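January, dye bench, a little after 9 at night

OK, the madder is finally behaving! I'd more or less given up on getting anything but salmon out of the Prarville batch, and then this afternoon I pulled the third skein and it was a proper brick red, the kind you get in old saddle blankets. I did a little dance. The dog left the room.

What changed: I used the hard water from the Munura well instead of the rain barrel, and I kept the pot lower than I usually dare. The first two skeins got hotter than they should have (my fault, I was on the phone) and they went brown at the tips. Skein three stayed under a simmer the whole way, with a pinch of chalk thrown in at the start. I want to run it again without the chalk before I get too excited, because right now I've changed two things at once and I can't tell which one to thank.

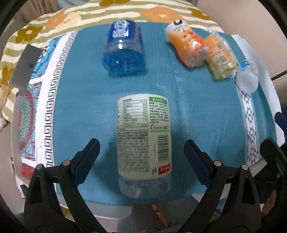 Mordant was the same alum as always, 13 percent of the dry weight of the wool. I soaked everything overnight and didn't rinse between mordant and dye. If anyone picks this up before I'm back, please don't rinse! The Quintana yarn drinks it up differently from the Grondar, which still feels greasy to me even after two scours, so keep those two in separate pots.

Light test: I cut 30 short strands and wound them on card, half of it covered with foil, and stuck it in the south window. I'll peek in a month. Weld strands are on the same card, bottom row.

Still to do: write labels before I forget which skein is which, order chalk, scrub the big pot, and find out who has the good thermometer.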